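The Long Rise
A village bread club, a very old starter and the pleasure of waiting

Words by Rosemarie Kleinschmidt

The first thing you notice in Mivumthorpe is the smell. It comes up the lane from the old reading room, past the bus shelter and the pub that only opens when it feels like it, and it is the smell of rye crust going properly dark. I had driven up with the windows shut and the heater on, and I still caught it before I had parked!

The bread club meets in the reading room every other week, and has done ever since Rainer Petersen moved here with a jar on the passenger seat. The jar held a rye starter called Koto. He was given it by a baker he worked under in his twenties, who had it from an aunt, and beyond the aunt the story goes misty. Rainer doesn't much mind. "It's flour and water and whoever happened to be passing," he told me, tipping a good spoonful into my hand so I could smell it. Sour apples, a bit of yoghurt, something like the inside of a cider barn. I was smitten.

I should say that I came to this as a failed baker. Years ago I kept a starter of my own, fed it when I remembered, and turned out a run of loaves you could have used to hold a gate open. I blamed the oven and then the water. Rainer listened to all this kindly and asked what temperature my kitchen was in winter. I had no idea. He laughed so much he had to put the jar down.

Temperature is what the club talks about more than anything else. A rye dough that takes 4 hours in July can want a whole night in the cold months, and the members swap warm spots the way gardeners swap cuttings. One swears by the top of the boiler. Another puts hers in the car on sunny mornings, parked facing south, with a towel over it. The reading room has a cupboard next to the hot pipes that is reserved for dough, and there is some quiet jostling for the upper shelf.
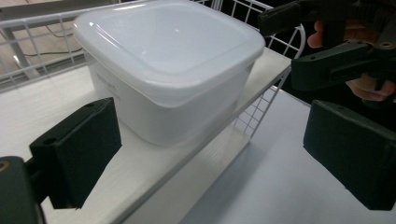 Everyone takes a piece of Koto home, and the rule is that you must be able to bring some back if the mother jar ever fails. It has failed once. A radiator was left on full over a holiday and the whole thing cooked, and Rainer spent a miserable evening ringing round. By the next morning he had been offered enough to fill a bucket. He tells this story against himself and with great delight, and says the starter that came back was livelier than the one he lost.

Then there is the flour. Most of it comes from the Hrynyshyn mill, which stands by the river at Rirnlow and grinds rye and an old, long-strawed wheat on stones that were dressed last winter. I went over to see it the next day and stayed far too long. The noise is wonderful, a low rumble that you feel in your knees, and the flour comes off the stones warm, with a greenish, grassy smell that I had never met in a bag from a shop. They had milled 1126 kilos that week and looked pleased and very tired. Everything in the building, from the rafters to the telephone, had a fine pale coat on it, and by lunchtime so did I.

The wheat is a tricky one. It grows tall, it flops over if the weather turns rough, and it gives less to the acre than anything modern. Bakers who want a high, springy loaf find it maddening, as the dough goes slack if you look at it wrong. Handled gently, though, it makes bread with a yellow crumb and a taste I can only call nutty, and it toasts like a dream. Club members mix it half and half with something stronger for everyday baking and save the pure stuff for when they feel brave.

Back at the reading room, I was given an apron and put to work. Rye dough is nothing like the stretchy, bouncy stuff you see people slapping about on television. It has the feel of wet cement. You don't knead it so much as persuade it into a tin with a wet hand, smooth the top, and leave it well alone. I kept wanting to prod mine. Every time I reached for it somebody across the table would cough.

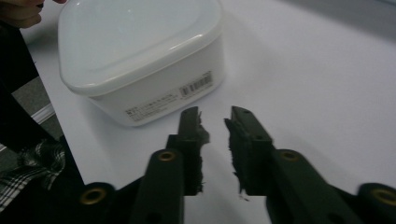
Issue 397

The baking itself is done in two batches, in a deck oven that came out of a school kitchen and has a door that has to be lifted slightly before it will shut. The loaves go in hot and fast, then the heat is dropped and they sit there for an hour or more, and this is when the tea comes out and the talk really gets going. I heard a long and passionate argument about caraway. I heard a very good case for putting cold coffee in the dough (it deepens the colour, and you can't taste it, or you can and that's the point, depending on who you ask).

And then the wait, which is the hard part. A rye loaf shouldn't be cut on the day it is baked. The middle is still setting, and if you go in early it gums up the knife and sits in your stomach like a brick. Rainer leaves his for a full day, wrapped in a cloth. The old hands say 3 days is better still. I drove home with mine on the back seat, warm through its tea towel, and I am sorry to report that it got as far as the next morning.

It was dense and dark and a little sour, with a crust that fought back. I had it with cold butter, then with more butter and some honey, then standing up at the counter with nothing on it at all. My piece of Koto is in the fridge door as I write, next to the mustard. I have bought a thermometer for the kitchen, and I can now tell you that the warmest place in my house is the shelf above the router.

New members are welcome in Mivumthorpe, and the next beginners' session is on 10/05/2019. Bring an apron, a tin and a jar with a loose lid.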